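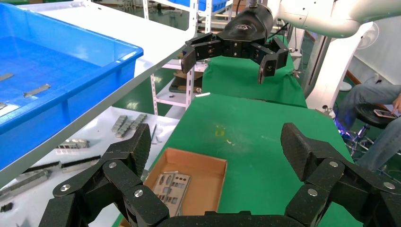
Does bringing robots into a small parts shop mean people lose their jobs?

Mostly it means the jobs change shape, and how well that goes depends on who gets asked before the kit arrives.

kittingbench
Posted 10 Jul 2019

I'll give the long version as I'm going round in circles with it. I work at a place that sorts and packs pressed metal parts, brackets and plates mainly, into boxes for other firms to fit. I've been on the benches for 9 years. We've been told that from September two of the benches will be done by arms, and those of us on them will be "moved to supporting roles". When I asked what a supporting role was I got told it was still being worked out.

I'm not daft, I know picking brackets out of a tray all day isn't a dream career. But I'm quick at it and I like the people I stand next to. Has anybody been through this? What did you end up doing all day, and did your pay stay the same? Do I need to learn programming? I'm 50-odd and the most technical thing I do is the telly.

Waldemar Gajewski

We had this at Bromalex, so I can tell you how it went for us, though every place is different. I was on hand sorting and now I look after two cells. Thin parts that lie on top of each other are what keeps me in work! A gripper can get its fingers on the edge of a pile, fine, but when there are three brackets overlapping in a blue tray, like the ones in the photo, somebody had to decide whether it goes for one or the lot, and that somebody was me and not the lad from the office. I knew which ones cling and which ones slide because I'd handled them for years.

My day now is filling trays, checking boxes, clearing faults and writing down what went wrong. No programming. There's a tablet with a few screens on it and they gave us training for it, which I moaned about and then quite enjoyed. Our old target was 1734 pieces a shift between the bench, and my wrists don't miss it one bit. What I do miss is the chat. You stand further apart and you're watching more than doing, so the afternoons can drag.

Pay stayed the same for the first while and then went up a grade, but only when we asked for the new job to be written down properly. So get it in writing before September, with the grade on it. Ask who is allowed to stop the machine as well. At ours it was only the team leader at first and that was hopeless, we'd be stood there waving at him across the floor.

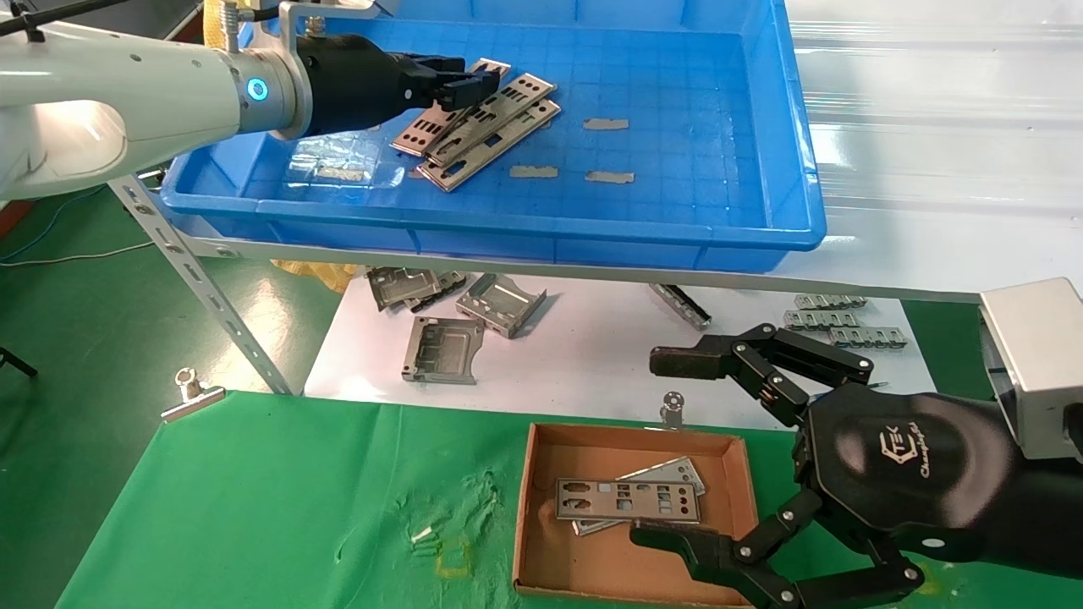 Another thing worth asking about is what happens to all the odd bits, because that's where the arguments started with us. The plan only covered the two main parts, and everything else was going to "stay manual", meaning one person got landed with every fiddly job in the building. Little screws left lying on the cloth, a couple of clips stood up by the box, comb-shaped strips over on the side, that sort of stuff never gets a line in anybody's plan and it still has to be dealt with. We swap round every couple of hours now and it's much fairer. Push for that early if you can.

bench_two

pay went DOWN at mine, they called it a trial rate and the trial never ended. join the union if you haven't

Makowska

Can't speak for your trade, I'm in packing, but please don't panic about your age. The best person on our line with the new machines is older than you and had never touched one. She listens to it. She can hear when a box is about to jam.

Couple of practical things. Go and watch when they're setting it up, even if it's your break, and ask the fitters whatever you like (ours were lovely and bored stiff). And ask for the training in work hours. They tried to put ours on after the shift and we said no thank you.

kittingbench

Thanks all, that's loads to be going on with. Waldemar, I hadn't thought about the stop button at all, I'll bring it up. Was the grade thing done through your manager or did you go to HR?

Waldemar Gajewski

Manager first, then HR when he sat on it. Take someone in with you.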